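Clear storage bag

A clear storage bag is a soft-sided container with walls of transparent flexible sheet, joined and edged with strips of fabric. It is used in homes, schools and sports clubs for items that need to be found by sight, among them balls, yarn, bedding and toys. It differs from a rigid plastic bin in that the walls carry little load by themselves and take their final shape from the contents. Trade names for the type include Puditz and Tinby.

Construction

The body is made from flat panels of clear sheet. Each panel is cut slightly oversize, and neighboring panels are sewn together through a folded strip of fabric known as piping or binding. The strip covers the cut edges, spreads the pull of the thread over a wider area and gives the bag most of its outline. Beige and gray are common colors. Corners are usually rounded, as a strip folded around a sharp corner tends to bunch and wear through at the fold.

Sheet that has been stored folded keeps its creases for some time after opening. Creased panels reflect light in streaks, which can make small contents harder to pick out under ceiling lamps.

Behavior when open

With the top closed, the upper edge is held in tension and the bag stands close to its intended box form. With the top open, that tension is lost. The rim of a lightly filled bag sags and folds inward, so that the opening becomes narrower than the base. Stiffened rims reduce the effect at the cost of a bag that no longer folds flat. 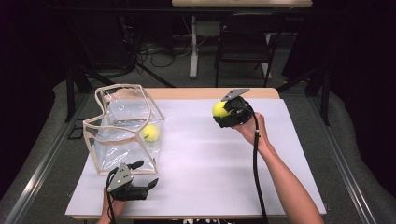

Storage of balls

Tennis balls are a frequent load for bags of this type. They are light and have no edges that could cut the sheet. The felt surface does not scratch clear plastic to any great extent, although grit picked up from a court will. Loose balls roll to the lowest part of the base and may gather at one side, pulling the opposite wall slack.

Yurani Condori, in the handbook Surna, divides the filling of a soft bag into two stages. The first few balls are set down by hand along the base seams, where their weight holds the floor of the bag flat. The remainder may be dropped in from above the rim. Condori recommends a plain white sheet of paper under the bag during sorting, on which stray balls and shed felt show clearly.

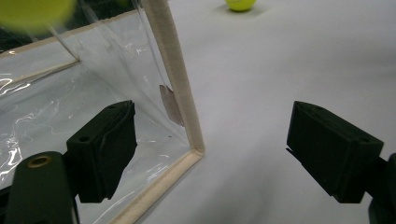
Clear plastic with beige binding at a rounded bottom corner; a tennis ball rests on the white surface beyond.

Care and wear

The sheet is wiped with a damp cloth and mild soap and left open until dry. Machine washing is not advised, as the drum can crack cold sheet along old creases. Wear appears first at the seams, where each needle hole is a possible starting point for a tear. Short tears are closed with clear tape on the inner face. Tape yellows with age and may leave residue when lifted.

Bags should be stored away from direct sun and heaters. Heat softens the sheet, and panels folded against each other while warm may stick.

See also

Drawstring bag
Ball hopper
Storage bin
Trương fold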